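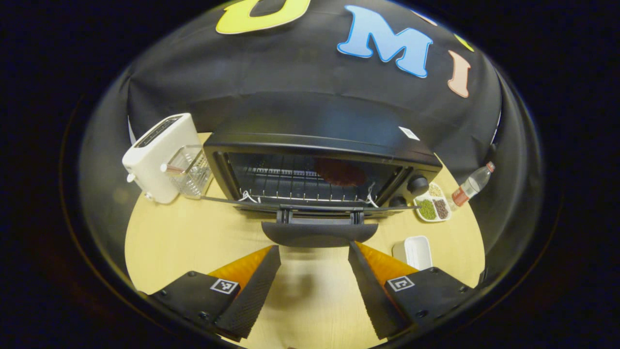

3.2 Reported and metered use of small kitchen appliances

The household survey was carried out in April in two rental districts, Jarden and Naseri. Of the 916 households contacted, 94 agreed to keep a cooking diary and to have plug meters fitted in the kitchen. Each diary covered 4 weeks. Respondents wrote down the meal, the appliance used, and the start and end times.

Diary times and meter times did not always match. People tended to leave out short uses, such as reheating a slice of bread, and to round longer ones up to the next quarter hour. Where the two sources differed by more than 50 percent, we kept the meter reading and marked the diary entry as unreliable. These entries remain in the counts of meals but are dropped from the estimates of cooking time.

Small ovens and toasters were used mostly before 9 a.m. and again after 8 p.m. (Figure 1). Full-size ovens were used mainly on weekends. Tenants in Naseri, where many apartments have no built-in oven, relied on countertop models for the evening meal as well. The pattern in Jarden was weaker, and households with children there differed little from those without.

Figure 1. Countertop toaster oven with the door open, with a white pop-up toaster beside it.

Electricity prices were the same in both districts during the survey, so price is not included in the models in Section 3.3.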